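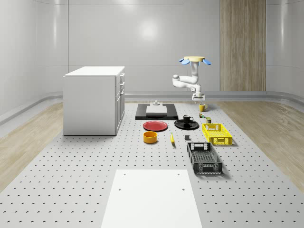 Simulated cell with the inverted arm at the mug position.

Over the past month I have been comparing two controllers for the same arm and the same parallel gripper, entirely in simulation. Several readers of this blog asked for the results to be set down in one place, and Freya Bramwell was kind enough to review my notes before publication. The remarks that follow are my own and do not represent the position of any institution.

The arm is mounted upside down above a perforated table. The first controller, which I refer to as Kruger, plans a complete path before moving. The second, Astcombe, corrects its motion continuously from the camera views. Both were given identical layouts, identical gripper settings and the same limit on joint speed. Kruger was run through 2,482 attempts and Astcombe through 3,358, the difference being due to a power failure at the office that ended the Kruger series early. I have therefore compared rates only.

The objects were household items: a mug, a cup on a plate, a bowl, a banana, a small can, and two open crates of different sizes. I kept the arrangement modest. In earlier work at Brulledville the table was so crowded that it was difficult to say which object had caused a failure.

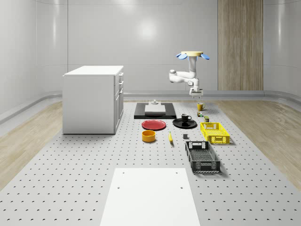
Approach from above

On the yellow mug, the two controllers performed almost equally. Kruger was the smoother of the two, and its approach to the rim was pleasant to watch. Astcombe made small sideways corrections during the last part of the descent – harmless in most runs, but costly in time. Ravindran Chettiar suggested lowering the correction gain by 12 percent. This removed most of the hesitation, and I have kept the setting.

The banana gave more trouble. Kruger tended to choose a grasp too near one end, and the fruit then turned between the fingers. Astcombe usually found a better point along the length. I would not draw a large conclusion from this, as the friction values in the model were set by hand and I have yet to check them against a physical gripper.

The cup and the plate

The small black cup proved to be the most useful test. It stands on a black plate, and a camera looking down from a steep angle has little contrast to work with. I added a lower view from the other side of the table, where the fingertips can be judged against the cup before they close. Kanyarat Luangrath had recommended such a view some time ago, and I regret not having followed the advice sooner.

With the second view enabled, Astcombe improved clearly on the cup. Kruger gained very little, as it consults the cameras only once, before planning begins. In 132 of its attempts the fingers touched the plate first.

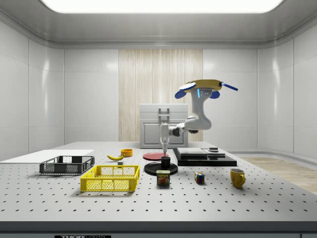
Remaining work

I intend to repeat the cup series with a narrower set of fingers, and then to move both controllers to the physical arm in Eltville, where Keyvan Nouri has offered bench time in July. The configuration files will be shared with anyone who writes to me. Rosimeire Rezende has already found one error in them, a wrong sign in the wrist offset, and the corrected version is the one I will send.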